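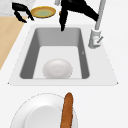 Mirela said the hammer would be on the Borano by the weekend and that I should stop ringing the port about it. She rang at half six to say so, before I had my boots on. I wrote it on the back of the tide sheet and went back to my toast.

Saturday, then, if she is right. The crew list says Saturday as well, but the crew list has said a lot of things this month.

Went down to the quay for the morning meeting. Tradoven have finally sent the revised pile drawings. The wall thickness at the mudline has gone up on the row nearest the bank, and the rest stay as they were. I asked whether the new thickness was for fatigue or for driving and was told both, which I took to mean the person on the call didn't know. I have written to ask again. If it is for driving then we need to rerun the blow counts for the whole row, and I would like to know that before the piles are on the barge.

Position 70 is still the awkward one. The borehole there stopped short when the weather came in last autumn, so for the lower part we have the cone test and nothing else. The cone shows a stiff layer, then a soft band, then stiff again. Gruken's geologist reads the soft band as a thin clay. I read it as thicker than he does. We went over the plots for most of an hour with neither of us moving much. In the end we agreed to design for my reading and to note his in the report.

Lunch in the van. Rain from the south-west, steady, no wind to speak of.

Afternoon on the scour survey. The June pass covered 232 of the planned lines before the boat had to go in, and the processed data came back today. There is a clear hollow on the downstream side of the met mast, deeper than in the spring set. The test rock has held on the north side. On the south side the edge has dropped and spread, and a few of the stones have gone further than I would have thought the current could take them. I marked them on the chart in pencil and sent a copy to Mirela.

She wrote back within ten minutes asking for the grading of the rock. I had to go and look it up. It was the smaller of the two gradings we priced. I remember arguing for the larger and losing on cost, and I have the email somewhere. I won't send it. 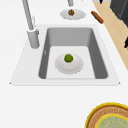 The question now is whether to put the filter layer down before the piles or after. Before means the hammer has to drive through it, and the piles may wander. After means leaving the bed bare for as long as the vessel takes to come back, and with the autumn tides that could be weeks. The Khương is the only rock vessel we have a price from and she is booked elsewhere until the end of next month. I have asked for a second price from anyone with a fall pipe. My own view is that we go before, with a thin layer and small stone, and top it up later.

Spent the last hour on the noise paperwork. The bubble curtain has to be running and checked before the first blow at each position, and we must hold off if anything is seen inside 700 metres. The form asks for the name of the observer on watch. We have two observers and three shifts, so I have put in for another. The agency says they will do what they can.

Home by eight. Shoes soaked through again, the left worse than the right, so it must be the sole. Had soup and the end of the loaf. Read the lab report on the clay samples at the table. The strengths are scattered, as they always are with thin-walled tubes pulled in a swell, but the lower ones sit close enough to the cone values that I can draw a line through them. Two of the samples were marked as disturbed and I have left those out. I will say so in the note.

To do tomorrow: ring Tradoven about the wall thickness. Blow counts for the inner row. Send Gruken the agreed wording on 70. Find out who has the key to the core store. Boots.

Mirela has just sent another message. The hammer has cleared customs and she wants me on the quay at six to see it lifted.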